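工单：仿真葡萄在松木条箱里留色、掉粒（Telletti 条箱 + Colutetti 果蔬套装）
提交人：Zawadi Ondieki，Quintero 陈列道具组
状态：重新打开（第二次）
优先级：供应商标为“低”，我方不同意
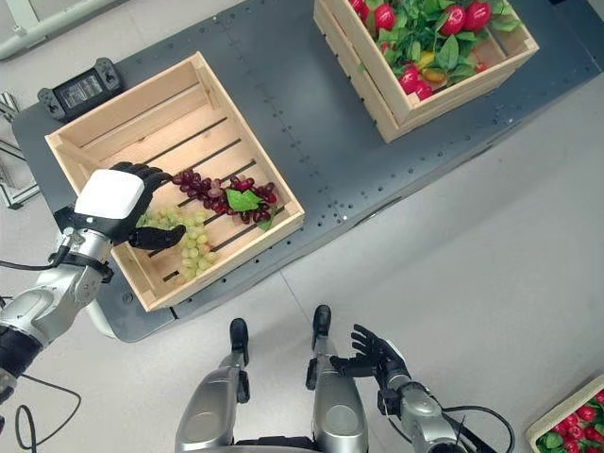

先把话说在前面。这张单子上一次被关，理由是“使用环境因素，产品无异常”。关单的时候没有人问过我们的使用环境是什么样，也没有人要过样品。所以这次我从头记，每一步做了什么、谁做的、结果怎样都写上，希望下一次关单的人至少能把它读完。

一、问题是什么

我们用 Sulum 的 Telletti 松木条箱装仿真果蔬，内容是他们自家的 Colutetti 系列：葡萄、红色的果子、黄椒，还有一大堆叶子。箱子是没上漆的浅色松木条，底板也是木条拼的，条与条之间留缝。用法很普通，道具在箱子之间倒来倒去，拍完一组换一组，收工了叶子往上一铺，箱子码回架子。

出现的现象有两个，我一直认为是两件事，Sulum 一直当成一件事回：

现象甲：深色葡萄在箱底放过一阵以后，底板木条上留下紫红色的印子，湿布擦不掉。青葡萄没有发现同样的情况，也可能是颜色浅看不出来，这一点我保留。

现象乙：葡萄串掉粒。掉下来的粒小的会从底板缝里漏出去，大的卡在缝里。卡住以后如果上面再压东西，粒会被挤扁，挤扁的位置正好就是有印子的位置之一，于是有人说“看，印子是挤出来的”。我不太信，后面会讲。

二、上一次 Sulum 的答复（摘自邮件，Deisy Flores 发）

“您好，Colutetti 葡萄采用表面染色加封层工艺，正常使用不掉色。松木为天然材料，受潮后可能出现颜色变化，属正常现象。建议保持环境干燥，避免重压。葡萄串单串可承受 1,000 克拉力，不会自然脱粒。如无其他问题，本单将关闭。”

我的问题逐条列一下：

松木受潮变色我见过，发灰、发黄、发黑点都见过，没见过变成紫红色，而且只在紫葡萄底下变。

“正常使用”没有定义。我问过两次，放在你们自己卖的箱子里算不算正常使用，没有回答。

1,000 克这个数字是怎么测的？拉的是主梗还是单粒？主梗里面有铁丝，当然拉不断。我们的问题是粒从小梗上掉下来，跟主梗没关系。

“不会自然脱粒”，可是我桌上有一小袋脱下来的粒，总得是什么力让它们脱的。

三、重新打开后的记录

【记录一】2026-06-04，Zawadi

重开工单。把有印子的箱子和没印子的箱子分开放。架子上贴了纸条，请大家别再混着用，纸条下午就被人揭了一半，我又贴了一张。

先问了 Milagros Quispe（仓库），箱子是什么时候开始有印子的。她说三月那批到货以后才注意到，之前的箱子用得更旧，也脏，但没有这种颜色。我说会不会是之前没注意，她说之前的箱子是她一个一个拿抹布擦的，要是有她早骂人了。这个证词我认为比较可靠，但终归是记忆，不是记录。三月那批之前没有人给箱子拍过底板。

【记录二】Zawadi

看了进货单。三月那批和之前的 Colutetti 葡萄货号一样，供应商也一样，单价低了一点。Telletti 箱子货号也没变。问 Sulum 两批之间有没有换过料或者换过厂，Deisy 回“货号一致即产品一致”。

我把这句话抄在这里备查。货号一致只能证明货号一致。

【记录三】Milagros 补充

她把之前那批剩下的一串紫葡萄找出来了，在一个装叶子的纸箱最底下。两串并排，颜色看着差不多，新的那串更亮一点，摸起来新的有点发涩，旧的滑。我也摸了，同感，但我是先听她说了才摸的，不能算数。又找 Da-eun Lim 来摸，没告诉她哪串是哪批，她指着新的说“这个像没干”。好，这次算数，虽然只有一个人。

【记录四】白布擦拭

方法：干的白棉布，在葡萄粒上来回擦，用力均匀（尽量）。再换一块布蘸清水擦。再换一块蘸我们平时擦道具用的清洁液。

结果：
旧批，干擦，布上无色。
旧批，清水，无色。
旧批，清洁液，有一点点粉，要对着窗户看。
新批，干擦，有极淡的粉色，Da-eun 说看得见，Milagros 说看不见，我觉得看得见，但我本来就怀疑它，所以我的意见打折。
新批，清水，跟干擦差不多。
新批，清洁液，明显的紫红色，三个人都没有异议。

所以封层对清洁液不太行，新批更不行。这能解释一部分，解释不了全部：我们并不会每次把葡萄擦完湿着放回箱子。Da-eun 说“你不会，别人呢？”这倒是真的，我没法替所有人担保。

【记录五】Deisy Flores 回复

“感谢您的详细反馈。产品说明中注明请勿使用含酒精的清洁剂。根据您的描述，问题由清洁方式导致，与产品无关，建议关闭工单。”

不同意关闭。理由：

第一，我翻了箱子里的说明卡，正反两面，没有提到酒精，也没有提到任何清洁剂。只有一句“用软布轻拭”。请 Sulum 指出注明的位置。

第二，就算有，擦拭测试只证明清洁液会让颜色下来，没有证明箱底的印子是这么来的。我不想用一个没验证过的解释换掉另一个没验证过的解释。

第三，现象乙一个字没回。

【记录六】Zawadi，静置测试

把没有印子的箱子拿来，箱底一半直接放新批紫葡萄，另一半垫一层白纸再放同批的另一串。都没有擦过任何东西，从袋子里拿出来直接放。上面不压东西。旁边再放一串青葡萄，贴着木条。

同时在另一个箱子里照样放旧批的那串，作对照。

两个箱子都放在仓库里面那排架子的中层，不靠窗，不靠暖气。写了“勿动”。

【记录七】

测试作废。有人把葡萄拿走用了，又放回来，放回来的位置不对，而且纸没了。问了一圈没有人承认。Milagros 说“勿动”两个字写得太小，以后她来写。

【记录八】重做

同样的办法，箱子放到 Milagros 的工作台底下，字由她写。这次写得很大。

顺手做了另一件事，把有印子的木条凑近看。印子的形状是一块一块圆斑，边缘清楚，靠木条的棱那里颜色更深。如果是受潮渗上来的，边缘应该顺着木纹散开。圆斑的大小和葡萄粒接触的那一点对得上。卡在缝里挤扁过的地方，印子是两条短线，夹在缝两边，跟圆斑长得不一样。所以我认为“挤出来的”只能解释短线，解释不了圆斑。

Bonifacio Marín（Sulum 车间，Deisy 把他加进抄送）第一次说话，说想看木条的照片，最好带一根实物。这是到目前为止对方提出的第一个有内容的要求。

【记录九】寄样

从有印子的箱子上拆了一根底板条，连同新批葡萄一小枝、旧批葡萄几粒、掉下来的粒若干，分袋装好寄给 Bonifacio。旧批的粒是从串上剪的，剪口留着，免得到时候说是掉下来的。

运费由谁出的问题，Deisy 说“按流程由客户先行垫付”。记一笔。

【记录十】静置测试结果

打开看。

直接接触木条的紫葡萄：有印子，浅，圆斑，比那些用了很久的箱子浅得多，但颜色是同一种颜色。

垫纸的：纸上有浅印，木条上没有。

青葡萄：木条上看不出来。我在青葡萄底下没有垫纸，这是疏忽，下次垫。

旧批紫葡萄：没有。

没有清洁液，没有重压，没有水。环境没有变，箱子没有变，换的只有葡萄。我把这条标成本单最重要的一条，请关单的人务必看到这里。

仍然存疑的地方：只有一串对一串。旧批只剩那一串，没法重复。另外两个箱子虽然同一货号，木头总归不是同一块木头，有的条子摸着带点黏，像松脂。松脂会不会把颜色带下来，我不知道，不排除。

【记录十一】Bonifacio Marín 来信

原文照抄，有几处错字我没改：

“样品收到。木条的印子刮一刀，下面是干净的，只在表面，不是木头本身的问题，这个我可以说。新的葡萄我闻了有味道，旧的没有。可能是封层没走完就包装了，也可能配方不一样，我在做箱子的车间，葡萄不归我管，我去问。松脂的事你问得对，生松木没封过的，脂多的地方碰上没干透的漆会粘。我们自己以前在样板间也遇过一次，后来垫了布。掉粒的我看了，断口在胶那里，小梗没断。”

然后 Deisy 在十几分钟后跟了一封，说“以上为同事个人意见，不代表公司结论”。

两封我都存了。

【记录十二】关于现象乙

既然断口在胶那里，就可以测。Da-eun 借了一个挂钩秤，一头夹粒，一头固定小梗，慢慢拉，拉到掉为止，看读数。

先说明，这个秤不是校准过的，夹子会滑，滑了的不算。测法粗糙，我知道。但总比“不会自然脱粒”强一点。

旧批的粒，拉到 800 克还没掉，夹子先滑了，没再往上试，怕把仅有的那串拉坏。

新批的粒，有的跟旧批差不多，有的还没开始拉，夹子一夹就下来了。差别非常大，同一串上的两粒都能差很多。我本来想算个平均数，算到一半觉得没有意义，平均数会把那些一碰就掉的藏起来，而我们碰到的恰好都是那些一碰就掉的。

所以 1,000 克的说法，我倾向于认为它测的是主梗。请 Sulum 提供测试方法。这个请求第三次提出。

【记录十三】Milagros，关于漏粒

Milagros 的意见我单列出来，因为她不参与前面的争论，只关心地上：

“不管为什么掉，掉了就从底下漏，漏在架子下面，扫帚够不着。箱子搬起来的时候一路撒。上次有人踩到滑了一下。底板的缝能不能窄一点，或者给我一块垫子。”

查 Telletti 的产品页，缝隙写的是“透气设计，适合果蔬储存”。我们放的是假果子，它不需要透气。不过人家箱子本来也不是专门给假果子做的，这一条我觉得不能全怪他们，尽管他们把两样东西当成套装卖，页面上的图也是把假果子装在这箱子里。

【记录十四】Deisy Flores 回复

“关于拉力测试，1,000 克为供应链合作方提供的数据，测试对象为整串产品。关于批次差异，正在内部核实。关于底板缝隙，可提供毛毡垫作为选配件，需另行购买。”

“测试对象为整串产品”，也就是主梗。我不庆祝了，写在这里就行。

毛毡垫另行购买，我问了价格，又问了颜色会不会掉。对方说不会。我请她寄一块来试，她说要下单才有。我没有下单。

【记录十五】Zawadi，垫料试验

用手头现成的东西先试，看哪种能挡住漏粒又不粘色。

牛皮纸：挡得住，粘色（粘在纸上，木条干净），容易皱，皱了粒滚到角上。搬两次就破。

薄毛毡，灰色，我们自己柜子里剩的：挡得住，颜色粘不粘看不清，毡子本来就深。铺在底下会往一边跑，要用图钉固定，图钉我不愿意往道具箱里放。

棉布，本白：挡得住，粘色很明显，洗过以后淡了但没干净。好处是一看就知道哪串在掉色，所以我打算至少留一块当检查用。

粗网格的防滑垫：大粒挡住，小粒照漏，卡得更紧，抠起来费劲。淘汰。

绿叶子铺底：Da-eun 的主意，反正叶子多得是，平时也就堆在红果子上面往箱子外头冒，铺一层在下面，粒掉进叶子里不往下漏。效果居然还可以，缺点是粒掉进去以后没人找得到，等于换个地方丢。另外叶子染不染色没测，要测的话得再开一轮，先搁着。

暂定牛皮纸，坏了就换。这只是临时办法，不代表我方接受把问题转成我方的耗材支出。

【记录十六】青葡萄补测

上次青葡萄没垫纸，这次补了。纸上有一点很淡的黄绿，换一张新纸，换一个位置，再放，还是有。所以青的也掉，只是木头的颜色和它太接近，直接放在条子上看不出来。之前写的“没有发现”应改为“肉眼在木条上看不出来”。我去把第一节那句留着不改，在这里更正，免得别人以为我改过记录。

顺便试了红色的那种果子（Milagros 叫它苹果，Da-eun 叫它甜椒，发货单上的写法是另外一个词，我不打算为这个再开一张单子）。硬壳，亮面，白布干擦无色，清水无色，清洁液也无色。黄椒同样无色。看来有问题的只是葡萄这一类软的。这对 Sulum 是好消息，我照实写上。

【记录十七】其他使用点

怀疑自己仓库有特殊情况，问了 7 号库的人。他们用同样的箱子，收的也是三月那批，但葡萄一直连着塑料袋放在箱子里，用的时候才拆，木条上没有印子。掉粒有，掉在袋子里，所以没有人抱怨过。

这很说明问题：掉粒不分仓库，印子要接触木条才有。也很说明为什么 Sulum 说“未收到其他客户反馈”，袋子替他们把反馈收起来了。这句是我的情绪，可以不看。

【记录十八】Deisy Flores 回复，批次核实结果

“经核实，三月出货批次的 Colutetti 葡萄封层工序由另一条产线完成，工艺标准一致。该批次共出货 2,409 串，截至目前仅贵方反馈异常。我们可以为贵方更换同款产品。”

几点：

终于承认换过产线。对照记录二，“货号一致即产品一致”。

“工艺标准一致”和“工艺一致”不是一回事，标准写在纸上，封层刷在葡萄上。

更换同款，换哪一批的？如果还是这批，换来的东西一样。请书面说明换货批次。

箱子上的印子怎么办，没有提。底板条拆寄的那个箱子现在少一根条，也没有提。

【记录十九】去印子

等答复的时候试着处理已经有印子的木条。

砂纸，细的，顺着木纹：有效，Bonifacio 说只在表面，这话是对的。砂过的地方颜色比旁边白，新木头的颜色，放一阵大概会回来。棱上的不好砂，容易把棱磨圆。

橡皮：没用。

清洁液：变淡，但晕开了，圆斑变成一片，更难看。后悔试了这个。请各位不要再试。

小苏打糊：Milagros 提的，没用，还弄得木条缝里都是白的，刷了半天。

结论是要去只能砂。砂一个箱子的底板要多久，取决于谁砂，Da-eun 比我快。工时我按实际记，另附。

【记录二十】换货样品到

Sulum 寄来一串紫葡萄，标签上批次号和三月的不同。不放心，照前面的办法全做一遍。

摸：滑，跟旧批像。
闻：没什么味道。
白布干擦：无色。
清水：无色。
清洁液：极淡的粉，和旧批接近。
静置：进行中，放在 Milagros 工作台底下，牌子还是她写的那块。
拉粒：选了几粒，夹子都先滑。

看起来是好的。但寄来的是样品，单独包的，外面还裹了一层泡泡纸，谁都会挑好的寄。我要求的是从他们正常发货的整箱里随便抽，不要专门给我挑。Deisy 说“样品与大货无差异”。这句话我已经没有办法按字面接受了。

【记录二十一】Bonifacio Marín 来信

他说底板条补一根没有问题，他直接从车间寄，不用走单。又问我们要不要试他用边角料做的一块底，条子一样，缝窄一些，放进箱子里盖在原来的底上，不用钉。没有货号，没有价格，“你们试，不行就扔”。

我回了要。Milagros 量了箱子内底的尺寸发给他，她量了两遍，因为箱子两头的宽度有一点差别，按窄的那头报的。

【记录二十二】

底板条到了，装回去了。颜色比旁边几根白，没关系。

窄缝底也到了。放得进去，一头略紧，敲两下就平。把掉下来的粒一把撒上去晃，小粒里有几颗还是卡在缝口，没有漏下去的。搬着箱子走了一圈，地上没有。Milagros 没有意见，她没有意见就是通过。

木头也是没封的松木，所以现象甲在它上面照样会发生，如果葡萄还掉色的话。不解决那个问题，它解决的只是扫地。

【记录二十三】样品静置结果

木条无印，垫的纸也无印。

好的。这一串是好的。

四、目前的结论（以及我不确定的部分）

可以说的：三月批次的葡萄颜色封得不牢，干放在未封的松木条上就会留色，青的也掉，只是不显。同批的粒粘得不匀。两件事都在葡萄上，不在箱子上，也不在我们的仓库上。硬壳的红果子和黄椒没有查出问题。

不能说的：松脂到底有没有份；那种时好时坏的胶是产线的事还是胶的事；换货的大货是不是和样品一样。最后这条最要紧，恰恰要等货到了才知道。

五、向 Sulum 提出的要求

1. 三月批次葡萄全部更换，书面写明换货批次号，不接受“同款”。
2. 到货后由我方随机抽，擦布、静置、拉粒都过了才算完成更换。
3. 垫付的寄样运费退还，附件里有单据。
4. 砂箱底的工时，双方再谈，我方不预设结果，但不接受“不属于售后范围”一句话结束。
5. 产品页上 1,000 克的说法，要么写明测的是整串主梗，要么拿掉。
6. 说明卡补上关于清洁剂的内容。你们既然说注明过，补起来应该不难。
7. 工单关闭前请先征得提交人同意。

六、给我们自己人的临时规定

三月批次的葡萄（标签已经画了叉）不要直接放在木条上，连袋放，或者垫牛皮纸。牛皮纸在 Milagros 那边领。

不要用清洁液擦葡萄，任何一批都不要。红果子和黄椒可以。

掉下来的粒放进门口那个玻璃罐，别扔，也别自己拿胶粘回去。有人用热熔胶粘过几粒，粘得很丑，而且现在没法分清哪些是原来的胶。

有印子的箱子不要再自己想办法，放在左边那一摞，等 Da-eun 有空砂。

看到“勿动”就勿动。

【记录二十四】Deisy Flores 回复

“已收到您的要求，第 1、2、6 项可以配合，第 3 项请提供发票原件，第 4、5 项转相关部门。鉴于主要问题已有解决方案，是否可以先将工单状态改为已解决？”

不可以。货还没到。

【记录二十五】Zawadi

发票原件已扫描上传，上传以后系统提示文件过大，缩小后重传成功。如果那边说看不清，请直接找我要大的，不要因此再关一次单。

换货预计下周到，到了接着往下记。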